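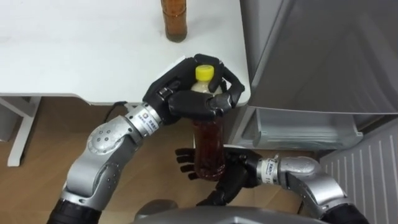
Vostport 开放预约:给双臂人形机器人用的"取放瓶"技能包,五月起接受试用申请

发布方:Tramolov 机器人应用团队

大家好,我是 Fionnuala Noonan,在 Tramolov 管产品。公司让我写这篇新闻稿,我先写了一版很正经的,同事 Chukwuemeka Haruna 看完说像洗衣机说明书,于是我重写了,就是您现在读到的这一版。语气随便了点,但里面的数字和条件都跟合同附件对过,可以放心引用。

先说正事:Vostport 从五月开始对外开放预约。它是一套装在双臂人形机器人上的技能包,专门干一类活——从冰箱、桌面、搁架这些地方拿瓶装饮料,换手,摆到指定的位置,再把手收回来。听起来很小对吧?我刚接手的时候也这么想(还跟老板说过两个月就能搞定,这句话后来被写在白板上挂了很久)。

瓶子真的很烦人。塑料瓶捏紧了会变形,捏松了往下滑,瓶里的饮料还会晃。瓶盖比瓶身硬得多,所以我们的默认抓法是一只手从上面握住瓶盖和瓶颈这一截,另一只手从下面托住,两边的力分开算。Chukwuemeka 管这个叫"上提下托",我们内部文档里一直这么写,后来客户也跟着叫开了,干脆就成了菜单里的正式名称。

Vostport 里到底有什么

整套东西分成几块,我按客户问得最多的顺序讲。

第一块是抓取库。一共收了 1236 条抓取样本,都是我们自己的操作员一条一条做出来的,涵盖不同的瓶型、液位和摆放角度。瓶子满的、半满的、快见底的,手感差别很大,所以液位是单独标注的。您自己的瓶型如果库里没有,可以补录,补录工具随包提供,不另外收钱。

第二块是双手交接。一只手拿着,另一只手过来接或者托,这中间什么时候松、松多少,是我们花时间最多的地方。我们的做法是让后到的那只手先承重,再让先到的那只手慢慢减力,中间任何一步读数不对就停在原地等人。是的,它会停,而且停得比较勤快,试用客户里有人嫌它胆子小。我们在设置里放了一个灵敏度滑块,但出厂值不会改,这一点我和 Chukwuemeka 意见完全一致(很难得!)。

第三块是放置和撤手。很多演示到瓶子碰到桌面就结束了,可是手还在那儿呢!手指张开的时候很容易带到瓶身,旁边再有一个瓶子就更麻烦。Vostport 把撤手当成单独的动作来规划,手指先张开,手掌再退,退的路线会绕开桌上已经摆好的东西。 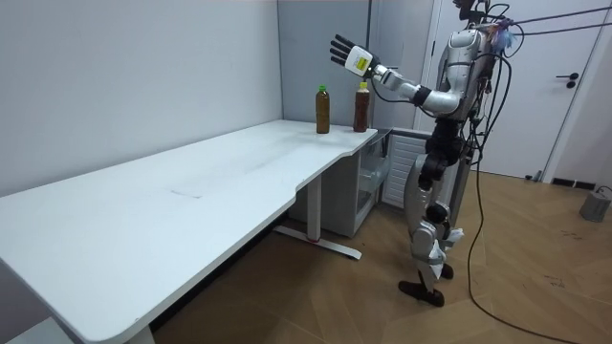
办公桌旁的人形机器人,手掌张开悬在两瓶饮料上方。

第四块是记录。每次取放都会生成一条日志,抓握力、停顿、人工介入都在里面,可以导出成表格。Haruna 先生对这个特别上心,他原来做售后,最怕客户打电话来说"它刚才怪怪的",然后什么数据都没有。

在哪里测的

除了我们自己的地方,Vostport 还在 Etim 的办公区做了一轮驻场试用。Etim 是我们的老合作方,做办公空间运营,他们提的要求非常实际:不要专门搭台子,不要把家具换掉,房间什么样就什么样。所以这一轮用的全是普通办公家具,普通的门,普通的木地板。

驻场那一轮我们一共跑了 200 次完整取放,从伸手去拿算起,到手撤回来为止,中间没有人碰过机器人才算成功。成功 179 次。剩下的里面,大多数是机器人自己停下来等人确认,也有瓶子放歪了的,还有一次是我站得太近挡住了它的视野(我的错,已经在日志里署名了)。

我知道有同行会报更漂亮的数字。我们商量过要不要把"停下来等人、确认之后继续完成"的也算进去,算进去确实好看很多。最后决定不算。您买回去是希望它自己干活的,按自己干完的算比较公道。

Chukwuemeka 的原话我也放在这里,他说不让引用就不给我改稿:"我最满意的是交接那一段。早期版本两只手像在抢瓶子,现在看着像一个人在拿东西。冰箱门那边我还不满意,门开的角度一小,右臂的余量就不够,下一版会先修这个。"

冰箱门的事,多说两句

既然他自己提了,我就说清楚。当前版本的 Vostport 不负责开关冰箱门。门需要事先打开,而且要开到手臂进得去的角度,安装手册里有示意和自检步骤,机器人会在开工前自己看一眼,角度不够会提示。自动开关门在做,我不打算在新闻稿里给日期,给了就又要上白板了。

另外几条现阶段的限制,也一并列出来,省得您试用到一半来骂我:

玻璃瓶可以拿,但默认关闭双手交接,只允许单手短距离移动。
易拉罐和纸盒不在这个版本里。
没盖盖子的瓶子不要给它。真的不要。
机器人在工作的时候,人请站在划定的范围以外,驻场安装时我们会跟您一起划。

谁适合申请

我们这一批主要想找三类朋友:有双臂人形机器人、想让它干点具体活的研究团队;做办公或酒店后勤的运营方;还有给别人做集成的公司。您的机器人需要有两条手臂和多指手,夹爪型的末端暂时不支持。具体的接口要求写在申请表后面的附录里,附录有点长,建议叫上管设备的同事一起看。

如果拿不准自己的机器人行不行,可以先把型号和手部的资料发过来,我们看完会给一个明确的答复,行就是行,不行也会告诉您差在哪里。

试用怎么安排

申请通过之后,我们会派 2 位工程师上门,装好、标定好,带着您的人跑一遍完整流程再走。之后的远程支持由 Atcombe 的服务中心负责,那边的同事全程参加过 Etim 的驻场,日志怎么看、停机怎么恢复他们比我熟多了。

试用期间的数据归您。您愿意分享给我们改进产品,我们会非常感谢,也会单独签一份说明;不愿意也完全没问题,功能一个都不会少。

价格方面,试用阶段只收上门安装的费用,正式授权按机器人台数计算,报价单请向销售索取。我不在这里写数字,原因很简单,不同机型的标定工作量差得很远,写了反而误导人。

现场演示

五月我们会在 Atcombe 的服务中心开放几场现场演示,上午十点开始,每场人数不多,方便大家凑近了看(当然是在线外面凑近)。可以自带瓶子!这是我争取来的环节,您带一瓶自己平时喝的饮料来,我们当场补录,当场让它拿。拿得好不好都给您看,Chukwuemeka 会在旁边讲解,我负责在他讲得太细的时候打断他。

媒体朋友需要素材、参数表或者想约采访的,请直接联系 Tramolov 产品团队,注明"Vostport 媒体",由我本人回复。技术问题注明"Vostport 技术",会转给 Chukwuemeka Haruna。

关于 Tramolov

Tramolov 为人形机器人和双臂机器人开发操作技能软件,提供安装、标定和后续支持服务。Vostport 是 Tramolov 面向瓶装物品取放推出的技能包。

媒体联系人:Fionnuala Noonan,Tramolov 产品负责人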